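Small Shows Board > Hosting and Production > Has anyone done a "name the show" relaunch? Worth it or not

porchlight_audio
28 November 2019

Hi all! Long-time reader, and I post about twice a year, usually when I'm stuck. So, I'm stuck.

I host a podcast about people changing careers in the middle of their lives. It's an interview show, one guest, 24 episodes so far, and it goes out every other week when I'm behaving myself. It's called Fleledbridge, after the town where I grew up and where I did the first couple of interviews. I loved the name when I picked it. Now I say it on the phone and people say "flood bridge?" and "fled what?" and I end up spelling it. Twice. A guest last month introduced my own show wrong to her mailing list, and I can't even be mad at her.

I'm thinking of renaming it and doing a proper relaunch in April. New name, new art, new opening, maybe a fresh trailer. But I'm scared of losing the listeners I have (not a lot of them, but they write to me! they're lovely!) and I've read that you can mess up your feed if you do it wrong.

Has anybody here done it? Would you do it again?

mumblecore_pat
Did it. Would do it again, but I'd do it faster. I dragged mine out over a whole season with hints and a countdown and a listener vote, and by the end even I was bored with it. Change the title, change the art, put out one short episode saying "same show, new name," and get on with your life.

Do NOT make a new feed. Keep the old one and edit the title in your host's settings. The people who are subscribed stay subscribed. That's the only technical thing that really matters.

tworooms
Going to disagree with the whole idea. I listen to a pile of interview shows and I couldn't tell you half the names apart, they're all On the Something or The Something Shift. Fleledbridge is weird and I'd remember it. You said yourself the people who listen write to you. Does any of them complain about the name?

porchlight_audio
No, none of them have complained. One of them told me she thought it was my last name, ha.

mumblecore_pat
Well, the listeners you have aren't the ones who'd have trouble with it. They already found it. It's the person who hears about you at a dinner and types something into a search box the next morning. I typed "fledbridge" just now and got a page about plumbing.

gravelroad9
Pat's right about the search thing but I think there's a middle road. Keep Fleledbridge and put a plain line after it. "Fleledbridge: Changing Jobs at Fifty" or whatever it is you do. Then the plain words do the work in search and you get to keep your odd name. I did that in my second year, cost me nothing, took one evening. My downloads went up a bit but I'd also started posting on time, so who knows.

What host are you on? Some of them make this easier than others.

porchlight_audio
I'm on Stirkano. I moved over from Carbone when they raised the price, and I've been happy enough, although the stats page is a mystery to me.

Ooh, I like the plain line idea. I'd sort of talked myself into thinking it was all or nothing.

carbon_copy_kay
Stirkano person here too. Title edits show up in the apps at different speeds, so don't panic. Mine changed in one app before I'd finished my coffee and in another one it took 2 days. The artwork was slower still. Make your announcement after you've seen it change everywhere you care about, or you'll get emails from confused people.

Also, download your old artwork and keep it somewhere! I didn't, and now I only have a tiny fuzzy version of my first cover and it makes me sad.

tworooms
OK I can live with the subtitle. But please don't redo the opening with a big voiceover and a guitar. I stop listening to so many shows at that point. I want the host saying hi and then the guest talking. Anything longer than 11 seconds and my thumb is on skip.

gravelroad9
11 seconds is very exact, tworooms

tworooms
I've thought about it a lot

hollowbody_jen
Coming in on the intro question because I have opinions. I think an intro matters more on a career show than on most. People who find porchlight are probably having a bad month at work. They want to know quickly that it's for them. My version is two sentences, who I talk to and why, then straight into a bit of the guest. I record it fresh every time so it never sounds canned. It does mean some of them are a little rough — I had a cold for one whole stretch and you can hear it — but people seem to like that.

What I'd spend the relaunch energy on is guests. How do you find yours? That's what made the difference for me, way more than the name did. For the first year I had friends and friends of friends and they all had sort of the same job.

porchlight_audio
Jen, that's me exactly, friends of friends. I had three people in a row who left banking to do something with bread. They were great! But still.

Lately I've been asking every guest at the end, who do you know who made a bigger jump than you did? That's how I got the nurse who went into set building, and she was my favorite so far. She talked for ten minutes about learning to be bad at something again and I hardly had to ask her anything. 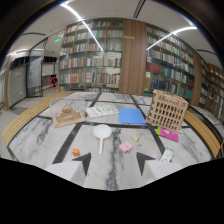 Cardboard temple on a marble table, tan corrugated board on a flat base.

hollowbody_jen
Stealing "who made a bigger jump than you." That's a really good question. I normally ask who I should talk to next and they all freeze up and say they'll think about it, and then they don't.

And the bit about being bad at something again is your trailer, by the way. Cut that down to a minute and put it at the top of the feed.

mumblecore_pat
Seconding the trailer. And whatever you do with the name, say it slowly in the trailer. You've been saying it your whole life, so I bet you rush it. I listened to two of your episodes this afternoon and in the first one it goes by like one syllable.

porchlight_audio
Oh no. I just went back and checked and I do. It sounds like a sneeze.

flillau_fan
Has anyone tried Flillau for the cover art? It's the template one. I used it for my last redesign and thought it was pretty decent if you ignore all the microphones. Every single template has a microphone on it.

carbon_copy_kay
I tried it and gave up. The text kept jumping around when I made it smaller, and small is how everybody's going to see it. I paid a design student in the end and I'm glad I did. With a name as long as Fleledbridge plus a subtitle, I'd have somebody who knows lettering take a look. Shrink it down to the size of your thumbnail and hold the phone at arm's length. If you can't read it, neither can they.

gravelroad9
I'd leave the subtitle off the art completely. It's in the title field, it'll be printed right next to the picture anyway. One word on the cover, nice and big.

carbon_copy_kay
Hmm, I don't agree, people share the cover by itself all the time and then there's nothing to say what it's about. But I can see it both ways with a long name.

flillau_fan
For what it's worth my text didn't jump. Maybe they fixed it? I was on the paid plan though.

porchlight_audio
You've all been so helpful, thank you! Where I've landed for now: keeping Fleledbridge, adding a plain subtitle, same feed, trailer from the set building episode, and I'm going to learn to say my own show's name. Still going for April, mostly so I can get a few interviews in the bank first. I'm 9 episodes away from running out of people I know, so I need to get cracking on that too.

Subtitle ideas so far are "Starting Over in the Middle" and "People Who Changed Jobs Late." My sister likes the first one and I think I like the second.

tworooms
Second one. The first could be about divorce.

hollowbody_jen
First one! It's warmer. And "late" might sting a bit if you're 41 and nervous.

mumblecore_pat
Second, but drop "late." People Who Changed Jobs. Say what it is.

porchlight_audio
Well, that's three answers from three people. I'll record the trailer with each of them this weekend and post the links in here, if you don't mind listening to me say Fleledbridge very slowly.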